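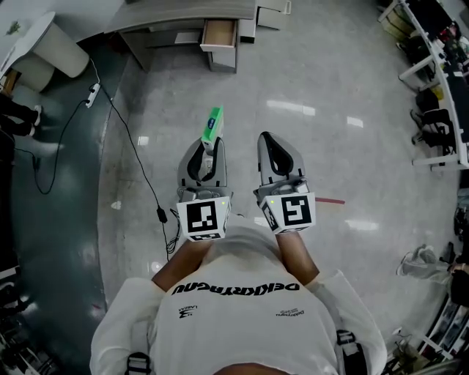
**Do you need a robot in the room to teach one by hand?**

For recording, no robot is needed. A person carries a pair of hand-held grippers through the task, and the robot gets involved later, when you try to play back or train on what was recorded. Whether it then does anything useful is a separate matter, and most of this page is about that.

## Before you pick anything up

I've sat through enough sales talks to know the pitch: grab the grippers, do the chore, and the machine learns it. Maybe. What I can say is that badly recorded chores teach a machine to do chores badly, and it's easy to record badly all afternoon without noticing.

So write the task down first, in one sentence, with a clear end. Ours is "Take the box from the desk, put it in the open drawer, let go, and bring both hands clear." Don't write "tidy the desk." Two people will tidy a desk in two different ways, and neither will do it the same way after lunch.

Then set up:

1. Open the drawer to the same stop each time. A strip of tape on the runner is enough.
2. Charge or plug in everything. If you're running on a cable, walk the whole task once with your hands moving and see where the cable goes.
3. Wipe the lenses.
4. Turn the tracking cubes so that they aren't covered by your wrist at the far end of the reach.
5. Start a recording, hold still for 2 seconds, then close and open each gripper fully. Check the file before you go on.

Step 5 is the one people skip. At the Jornton shop we lost a full morning to a left gripper whose opening width never got logged. The video looked lovely. It was useless.

## Moving the way an arm can move

Your shoulder is better than any robot's. It's also a problem. You'll twist, lean in, and reach around the box in ways that an arm bolted to a stand can't copy, and the recorder will take all of it without complaint.

Some habits that helped us:

- Keep your feet planted for the whole of a short task.
- Come at the box from the side you'd want the arm to use, even if the other side is handier.
- Close the fingers all the way onto the box before you lift. People tend to scoop.
- Lower the box into the drawer and open the fingers while it's resting on the bottom. Dropping it from a few inches up looks fine to you and gives the robot a different lesson.
- Slow down a little, but don't act. Very slow, careful demonstrations have their own odd look, and the robot will pick up the dawdling along with the rest.

If you fumble, finish or stop, and mark the take. Steneck's guide says to keep fumbles that you recover from, on the grounds that the robot should see recoveries. I'm not convinced. Keep them in a separate folder and decide once you have something to compare. 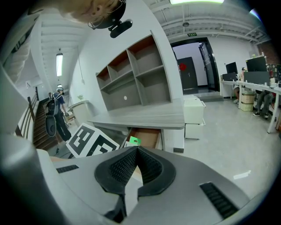
**How many demonstrations does one simple task take?**

We plan on 30 good ones for a first try, then look at the results before recording more. That's our own habit from small jobs with a single object. Anyone who gives you a firm number without seeing your task is guessing.

## Varying things on purpose

Thirty copies of the same motion will mostly tell you that the robot can repeat it in that exact spot. Move the box. Turn it. Stand it up in some takes and lay it flat in others. Change who's holding the grippers, too, as a tall person and a short person will see the drawer from quite different heights.

Change one thing at a time to begin with. We do a block of 8 takes with the box in one area of the desk, then shift it and do another block. When something fails later, you've got a chance of knowing which block to blame.

What I wouldn't do is scatter junk over the desk on the first day for the sake of "real-world variety." Get the plain case working. I've seen that phrase used to cover a lot of sloppy recording.

## Remote control or hand-held?

You can also drive the arm itself from a distance and record that. It's slower, and it's tiring in a way that's hard to describe until you've done it. But you find out at once when a move is out of reach, as the arm simply won't go there. With hand-held grippers you find out days later.

For a light box and an open drawer I'd use the hand-helds. For anything that has to be pushed, screwed, or pulled hard, I'd want to be on the actual arm — the forces in your hands don't make it into most recordings.
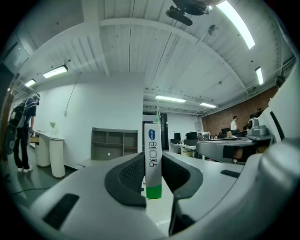 CLOSTBRIDGE, 15 February 2018 — Notes added after running the drawer task through Queiroz, our replay and training software.

The short version is that I'm less sour than I was, though not by much. The replay check threw out more takes than I'd expected, nearly all for the same fault: the tracking got lost at the bottom of the reach into the drawer. If I'd looked at the first block before recording the next, we'd have saved most of that work. So look at your first block.

Changes I've made to the steps above as a result:

- The end-of-take pause now matches the one at the start. Without it, Queiroz cut off the release in several files.
- Takes get named when they're made. "final_good_b" meant nothing to me a week on.
- The same person no longer records and approves. Angus Innes checks mine, and I check his. He's harsher.

### If the replay looks wrong

**The arm closes beside the box.** Check the gripper calibration first and the camera timing second. Don't start retraining.

**The arm hovers over the drawer and never lets go.** Look at your releases. Ours were all over the place, some early, some late, and one where the box got pushed in with a knuckle.

**It works with your box and fails with any other.** Then you've taught it one box. Say so in the report, and don't let anyone write "packing" on a slide.

We'll run the task again in June with the drawer half shut at the start. I expect trouble with the handle.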